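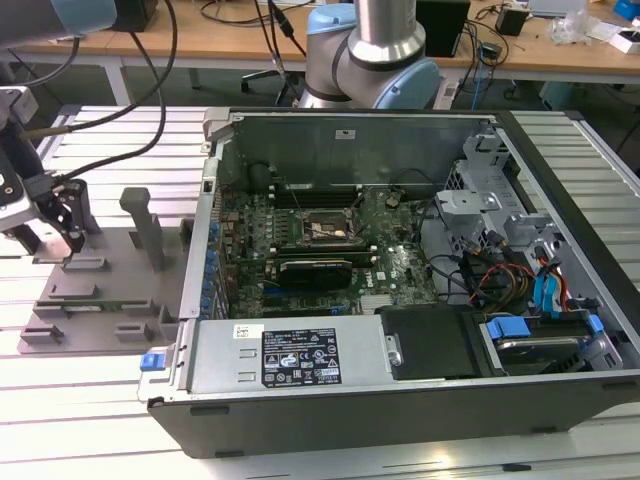
图1 台式计算机主机,侧板已拆下,横置于带槽铝型材工作台上

论文 > 排水工程 > 压力式污水收集系统 > 第3节

首页 本期目录 过刊 投稿 检索 联系

27/10/2023
Maarja Raudsepp,Deividas Stankevičius,Normunds Grīnberga

3 由泵启停记录估算户用提升井的外水渗入量

3.1 研究区与管网

研究区位于Eltley镇北侧的低洼居住区,地势由东向西缓倾,西缘为一条农用排水沟。该区采用低压污水收集系统:每户设一口提升井,井内安装Ura型切割式潜水泵一台,出水经户线汇入压力干管,干管末端接入Sproģis泵站。泵站下游为重力管道,不在本文讨论范围之内。

全区共有提升井33口,其中混凝土预制井18口,其余为聚乙烯整体井。混凝土井由井圈叠装而成,接缝处以水泥砂浆抹填,部分井在后期更换过井盖座圈。聚乙烯井为一次成型,进水管接口采用橡胶套密封。两类井的内径不同,因而同样的液位差对应的排出体积也不同,后文各式中的井横截面积均按单井实测值代入,未采用产品图纸上的名义值。

屋面雨水按规定应接入路侧浅沟或就地下渗,不得接入提升井。竣工资料中未见雨水接入的记载,但竣工后各户自行改造庭院排水的情况没有系统登记,竣工资料因此只能作为参考。地下水位由布设在排水沟东侧的观测管测得。冬末至初春地下水位最高,夏季最低,二者之差足以使多数井的底部接缝在一年之内交替处于水位以上和水位以下。

3.2 问题的提出

低压系统通常被认为对外水不敏感。压力管道在运行时内压高于外压,接头即使不严,也以渗出为主。这一判断对干管和户线成立,对提升井及其上游的户内重力段则不成立。提升井是非承压构筑物,井壁接缝、进水管接口、电缆套管和井盖座圈都可能成为外水的入口。外水进入后由水泵一并送入干管,表现为水泵启动次数增加、泵站进水量增大,在管网末端很难追溯到具体的井。

常用的排查方法有三类。第一类是烟雾试验,适合查找雨水管误接,对地下水位以下的井壁渗漏几乎没有指示作用。第二类是逐井开盖目视检查,结果依赖检查时的地下水位,也依赖检查人员的经验。第三类是在井内临时安装流量计量装置,精度较好,但户用井的空间有限,安装和清洗都不方便,难以覆盖全区。

水泵控制器通常记录启停时刻。若井的几何尺寸和启停液位已知,启停记录本身就包含了入流量的信息。这一思路在大型泵站中应用已久,在户用提升井中应用较少,主要障碍有两点:一是户用井的入流极不均匀,单次冲厕或洗衣机排水即可填满大部分有效容积;二是浮球开关的动作液位重复性较差。本节给出的处理方法针对这两点。

3.3 启停记录与时间同步

各井均装有Clerkik控制器,记录内容包括水泵启动时刻、停止时刻、运行电流和高液位报警。控制器的时钟为独立晶振,长期运行后会产生漂移,各井之间的时刻不能直接比较。本文的计算以单井的时间间隔为基本量,漂移对间隔的影响可以忽略;仅在将启停记录与降雨序列对照时才需要统一时间。时间统一以全区停电事件为基准,停电和恢复供电在各控制器中均留有标记,相邻两次标记之间按线性漂移校正。

下列记录在计算之前予以剔除:

(a)控制器处于手动状态期间的启停;
(b)运行电流低于空载阈值的启停,视为水泵未实际抽水;
(c)高液位报警未解除期间的启停,此时启动液位偏离设定值;
(d)停电恢复后的第一次启停。

其中(d)类的处理需要说明。停电期间井内继续进水,恢复供电时液位可能远高于启动液位,首次运行的排出体积没有可靠的估计值。剔除之后损失的记录很少,对夜间入流的估算没有可见影响。

3.4 有效容积的标定

有效容积指启动液位与停止液位之间的井内水体积,记为V。多数井的启停液位差设定为100 mm,浮球的实际动作液位与设定值之间存在偏差,偏差随浮球附着油脂的程度变化。标定采用注水法:关闭户内用水,将水位抽至停止液位,随后由带水表的软管向井内匀速注水,直至水泵启动,读取水表读数。每口井重复数次,取平均值作为V的估计,取标准差作为单次动作的不确定度。

标定时发现,清洗浮球前后所得的V有系统性差别。附着油脂的浮球自重增大,翻转滞后,启动液位偏高,V随之偏大。若只用清洗后的标定值计算,则运行一段时间之后的入流量会被低估。处理方式为在观测期首尾各标定一次,期首为清洗后状态,期末为未清洗状态,中间时段的V按时间线性内插。这一内插没有严格的物理依据,油脂附着的速度与住户用水习惯有关,但在缺少中间标定的条件下,没有理由采用更复杂的形式。

井内杂物占据的体积未作扣除。湿巾一类的纤维物可能缠绕在浮球电缆上,造成动作液位的突变。对于启停间隔序列中出现的阶跃,若运行时长同步发生阶跃,则判为V发生变化,该时刻之后的数据单独标定;若运行时长不变而间隔缩短,则判为入流量变化。

3.5 入流量的计算

设第i次停泵时刻为s(i),第i+1次启泵时刻为t(i+1),两者之间水泵不工作,井内水位由停止液位升至启动液位,平均入流量为

q(i) = V / [t(i+1) − s(i)]

水泵运行期间的入流不参与计算。运行时段相对于间隔时段很短,略去后带来的误差小于标定误差。

式中的q包含生活污水和外水两部分。为分离外水,取夜间无人用水的时段进行分析。夜间时段的起止不采用统一的钟点,各户作息差别较大,统一钟点会将夜班住户的用水误计为外水。做法如下:对每口井逐日求出最长的启停间隔,取该间隔对应的q作为当日的最小入流q(min)。对于干井,夜间可能整夜不启泵,此时间隔会跨入早晨用水时段,所得q(min)为外水量的上限。对于渗入明显的井,夜间启停接近等间隔,q(min)与真实外水量接近。两种情形可以由间隔序列的均匀程度区分。

间隔的均匀程度以夜间相邻间隔之比的对数的绝对值表示,记为R。R接近零时,入流可视为恒定,来源为地下水渗入或用水器具持续漏水。R较大时,入流由离散事件构成,q(min)只作为上限给出,在图表中与前者分列。

3.6 漏水器具的排除

恒定的夜间入流并不必然来自井外。坐便器水箱止水阀关闭不严时,会产生小而稳定的流量,在启停记录中的表现与地下水渗入相同。二者的区分依据自来水表读数:夜间水表走动而R接近零,判为器具漏水;夜间水表静止,判为外水渗入。两者同时存在时,由q(min)减去水表夜间流量,余量归为外水。

部分住户庭院设有浅井,用于冲厕或浇灌,其用水不经过自来水表。对这类住户,由Eglė Lūse上门核对用水点,并在夜间关闭浅井水泵后重新取数。浅井水泵无法关闭的,该户数据不进入渗入量统计,仅保留其启停记录用于降雨响应分析。

软水器的再生排水是另一个干扰来源。再生程序一般设定在凌晨,排水历时较长且流量平稳,容易误判为渗入。再生排水的特点是周期性,只在个别夜晚出现,连续观察数夜即可辨认。识别后将对应的夜晚剔除,不作扣减修正。

3.7 降雨响应

由降雨直接引起的入流分为快速和慢速两类。快速响应在降雨开始后很快出现,雨停后迅速消退,指向屋面或庭院雨水接入,以及井盖座圈低于地面而形成的漫入。慢速响应滞后于降雨,消退缓慢,与观测管水位同步变化,指向井壁接缝和进水管接口的渗漏。

为区分两类响应,将每场降雨前后的q与无雨日同时段的q中位数相减,得到增量过程线,再对消退段作指数拟合。若增量在雨停后的短时间内归零,归为快速;若消退时间常数与地下水位的消退时间常数相当,归为慢速。两种成分并存时,先由消退尾段拟合慢速成分,向前外推后从总增量中减去。外推的起点选择带有主观性,本文由两名作者独立选取,结果不一致时取两者中较晚的一个。

井盖漫入与雨水管误接在过程线上难以分开。二者的辨别仍须依靠现场检查:漫入的井盖周围可见淤痕,误接则可由注水或示踪染料确认。降雪和融雪时段的降水量与入流之间没有简单的对应关系,未用于响应分析。

3.8 结果

观测期内有9口井的夜间入流表现为R接近零且水表静止,判定存在地下水渗入。这些井全部为混凝土预制井,且多数靠近西侧排水沟。聚乙烯井中未检出持续渗入,其进水管接口在高水位期是否存在低于检出限的渗漏,现有数据不能回答。

渗入量与观测管水位之间的关系并非线性。水位低于最下一道井圈接缝时,q(min)维持在检出限附近;水位越过接缝后,q(min)迅速上升,此后上升变缓。这一形态与孔口出流的规律相符,即流量随接缝处水头的平方根变化。个别井在水位继续上升时出现第二次陡升,对应的标高与上一道接缝吻合,说明该井不止一道接缝失效。由此可在开盖之前初步推断渗漏部位的标高,为修补时的材料准备提供依据。

March的记录对判定最为有利。该月地下水位处于全年高位,夜间用水规律,浅井多未启用,各井的R值分布明显分为两群,阈值的选取对分类结果没有影响。夏季数据则相反,两群之间有重叠,若仅凭夏季记录判定,部分渗漏井会漏检。

降雨响应方面,快速响应井与地下水渗入井之间重合很少。快速响应井在两类井型中均有分布,与井的材质没有明显关系。现场检查确认的原因包括庭院排水沟接入井盖下方的检修口、落水管接入户内重力段的清扫口,以及地面回填后高于井盖座圈。以上三种情形均未出现在竣工资料中。

Sproģis泵站的夜间进水量与各井q(min)之和的变化趋势一致,但前者始终偏大。差值可能来自未纳入统计的住户,也可能来自泵站进水井自身的渗漏。由于泵站流量由水泵特性曲线换算得到,换算误差与差值同量级,不宜据此作进一步推断。

3.9 误差来源

单井入流量的不确定度主要来自V。浮球动作的随机偏差在多次启停平均后减小,系统偏差则不会减小,上文的首尾标定只能部分消除。采用压力式液位计代替浮球可以回避这一问题,代价是增加传感器的维护工作,井内油脂同样会影响导压口。

第二个来源是户线止回阀的泄漏。止回阀关闭不严时,停泵后干管中的污水倒流回井,使间隔缩短,表现与外水渗入相同。倒流量随干管压力变化,而干管压力取决于邻近各井是否同时运行,因此可由间隔与邻井启泵的相关性识别。本区有住户的止回阀经此方法判为可疑,拆检后确认阀瓣上缠有纤维物,更换后夜间启停恢复稀疏。需要注意,在夜间低流量时段,干管压力变化较小,相关性的检验能力也随之下降,判别宜采用傍晚用水高峰的记录。

第三个来源是水表的始动流量。低于始动流量的器具漏水不会使水表走动,会被误归为外水。该误差使渗入量偏大,上限等于水表始动流量,远小于判定为渗漏的各井的q(min),不改变分类。

3.10 对维护安排的意义

按上述方法,排查的顺序可以由启停记录先行确定。R接近零且随地下水位变化的井,优先在高水位期开盖,渗水点在此时最容易看到;快速响应井优先在雨中或注水条件下检查户外接口;间隔与邻井启泵相关的井,直接拆检止回阀,不需要等待特定的水文条件。

修补后的验证沿用同一指标。验证时须将修补前后的数据置于相近的地下水位下比较,否则水位自然回落会被误认为修补有效。修补时若清洗或移动了浮球,V须重新标定,修补前后的q才具有可比性。Till Pfeiffer对本节的标定程序提出了修改意见,作者据此增加了期末的未清洗状态标定。

混凝土井接缝的修补材料、注浆压力以及带水作业的条件在第4节讨论。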